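Let the Actor Go, and Let the Character Rest
Uldis Jõgi
25 February 2024

When an actor leaves a film series, the studio usually has a new name ready before the old one has returned his costume. I think this is a mistake, and I want to explain why I think so, although I know that many fans do not agree with me.

My example is a small one. Last December I watched all nine episodes of Leriditz again, the space series in which the old pilot Rirko was played by one man for the first eight. For the ninth they took another actor. He was younger, he had studied the voice very carefully, and he moved his head in the same slow way. I have nothing against his work. But during the whole episode I was comparing, and a viewer who compares is not watching the story.

The producers said before the premiere that Rirko is bigger than any one performer. I have heard this sentence in many forms, and it is always said by the people who own the rights. For the viewer, a character is made from very particular things — a tired way to sit down, a pause before a joke. These things were never in the script. I have read the script of the first episode, and Rirko has almost nothing in it, only short orders and one complaint about the food.

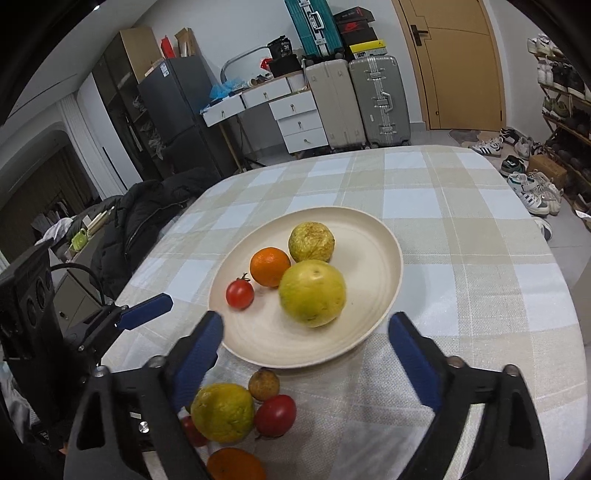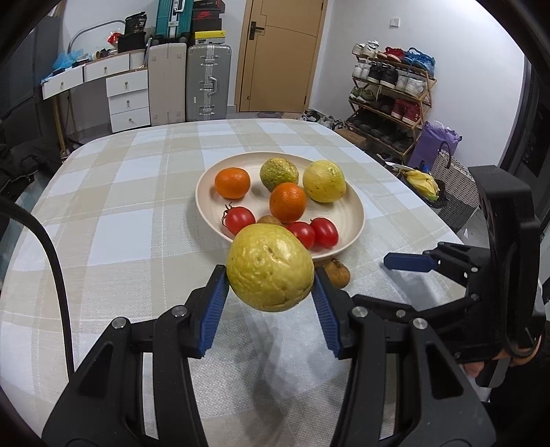

Fruit on a plate, and one yellow fruit held between blue pads.

There is of course a good argument on the other side. In the theater we change actors all the time. I saw the same king played by three men in Hustthorpe, in a hall with 461 seats, and I was happy each time. Why should a film be different? My answer is that a play waits for a new actor. The evening ends and nothing of it stays. A film stays exactly as it was, and the first face is still there every time we press the button.

My neighbor Nguyen, with whom I discuss these things too often, says that I am only sentimental. Children who begin with the ninth episode will have their own Rirko, she says, and they will find mine strange. She may be right about the children. On the fan forum where I write, there was a poll last year, and of 570 people who voted, more than half wanted the role to continue with somebody new. I voted against, and I would do it again.

What I would like is simple. Let the writers send the old pilot away to some distant moon, and give the young actor a person of his own. He has talent enough to invent his own tired way to sit down. It is a risk for the studio, I understand, and a new name sells fewer toys. But Rirko was also a new name once, and in the first episode he was on the screen for only four minutes.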